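Chapter 4
Rules for Two-Armed Assembly Cells

Learning objectives

After studying this chapter, the reader should be able to:
explain the difference between a holding arm and a working arm;
state the conditions under which a threaded part may be released;
prepare a cell record that another technician can follow.

4.1 Why assembly needs its own rules

The previous chapter dealt with single-arm work, in which a part is picked up, moved and set down. Most of the rules given there concern speed, reach and the clear area around the machine. They remain in force when a second arm is added, but they do not cover the case in which both arms touch the same product at once. A force applied by one gripper is then passed through the product to the other, and a small error in position can strip a thread or crack a molded socket.

Flat-pack furniture is a useful subject for study. The parts are light and cheap, yet the work calls for support, alignment and controlled turning - the same skills required in far more costly assemblies. The exercises in this chapter follow the Masora bench procedure, which was drawn up by Thảo Phan for the training cells at Brandis and is reprinted in Appendix B.
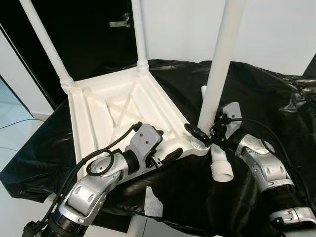
Figure 4.1 Fitting a leg to an upturned chair seat. The left gripper clamps the seat frame while the right gripper holds the leg near its corner.

4.2 Holding arm and working arm

Before any joint is started, the cell record must name one arm as the holding arm and the other as the working arm. In Figure 4.1 the left arm is the holding arm. Its task is to keep the seat from sliding or turning, and it should grip a rail or another stiff part of the frame. The roles may be exchanged between joints but never during one.

The working arm brings the leg to the socket and turns it. Turning must begin at low speed. If the measured torque rises before the thread has engaged, the arm shall stop, back off and align the leg again. After two failed attempts the cell shall stop and call the operator.

4.3 Work surface and cables

A loose cover protects the finish of a part but may shift under load. Where one is used, the operator shall confirm that no fold can be drawn into a gripper. Cables on the arms require enough slack for the full range of motion - and no more than that. They are to be inspected at the start of every shift and after 200 joints, whichever comes first.

4.4 Release

The working arm may open its gripper only when the joint has reached its final torque and the holding arm still reports a firm grip. Section 4.5 sets out how these two conditions are checked and entered in the cell record.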